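Equipment planning for hand-held gripper programs 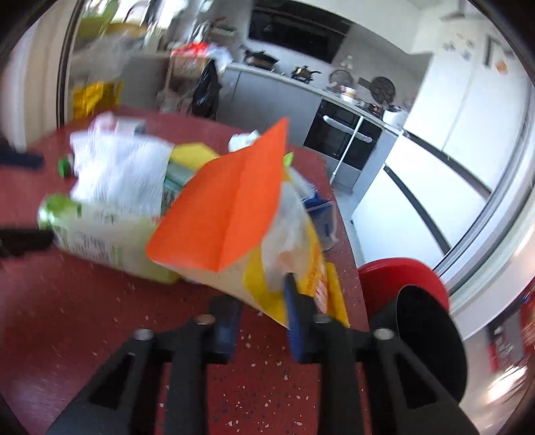

A hand-held gripper closed on a yellow package at a kitchen countertop.

Equipment planning for hand-held gripper programs covers the selection, costing and replacement of the tools used to record manipulation tasks without a robot arm. The main item is the gripper, a two-fingered device carried by a person and fitted with a camera. Because no arm is bought at this stage, most of the budget goes to grippers, spare parts and operator time.

Purchase
Grippers are bought complete or built from kits. The Tukine program began with 8 complete units and later moved to kits, which cost less but needed a bench and a trained assembler. Havasico, a leasing scheme, bills by the month and includes repairs - an arrangement mostly used by short projects.

Consumables
Grip pads wear fastest and are normally listed apart from the fingers. The Warnik plan allows 20 pairs of pads per gripper per year, along with screws, batteries and memory cards. Household goods used in the tasks, such as food packages, bottles and sponges, come under a separate line and are often left out of first drafts.

Sites
Recording in ordinary kitchens avoids the cost of a mock-up but adds travel and scheduling. Amundsen, a program run across 11 homes, budgeted 234 hours of recording and set aside a further sum for cleaning and breakage.

Replacement
Plans usually keep one spare gripper at each site. Orders for the following year are commonly placed in March, before stocks of pads run low.

See also
End effector
Total cost of ownership
Spare parts management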